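Repair cafe to move into former Ortner shop in August

Mar 1, 2019

A repair cafe that has been running out of a church hall in Sturnon will move into its own premises this summer after the council agreed to a two-year lease on the old Ortner shoe shop.

The cafe, which opens twice a month, mends household items free of charge and asks visitors for a donation towards parts. Lamps, toasters, zips and bicycles make up most of the work.

Parveen Janjua, who started it with two neighbours, said the group had outgrown the hall. Tables have to be put up and taken down each time, and tools are kept in members' garages between sessions.

"We lose the first half hour just carrying things in from the cars," she said. "People are already queuing by then and we are still looking for the extension leads."

The shop on Vonar Street has been empty since the shoe business closed. It has a ground floor of 90 square metres, a small kitchen and a yard at the back where bikes can be worked on in dry weather. The council will charge a reduced rent for the first year and review it after that.

Under the terms of the lease the group must open at least one day a week and keep the front window in use. It will also have to pay for its own electricity, which it has not had to do at the hall.

Fitting out the shop is expected to cost around £2,000. Most of that will go on wiring, as the present sockets are all along one wall. The rest is for shelving, a second-hand sewing table and a sink for the workroom. A collection at the last two sessions brought in a little under half the money, and a quiz night is planned at the Irkanine Arms.

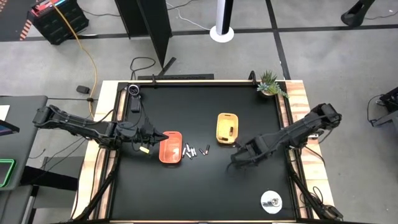
Two baskets, one orange-red and one yellow, on a black tabletop with a wooden border.

Ehsan Orakzai, who looks after the electrical repairs, said the extra space would mean that items could be left overnight. At the moment anything that cannot be finished in an afternoon has to go home with its owner and come back a fortnight later.

"Glue needs time to set, and sometimes we have to order a part," he said. "With radios it is nearly always a part."

Not all traders on the street were in favour. Sidra Ghumman, who runs the hardware shop opposite, had asked the council whether the unit would be better let to a business paying full rent. She said she had since met the group and was content with the opening hours, though she would still like to see the loading bay outside kept clear - it is shared by the whole row.

Ward councillor Amna Zaidi said the unit had been advertised twice without an offer.

The cafe will carry on at the church hall until the end of July and open in Vonar Street in August. Anyone wanting to help with painting or to give tools can leave their name at the library desk. The group is short of screwdrivers and good scissors but has enough sewing machines.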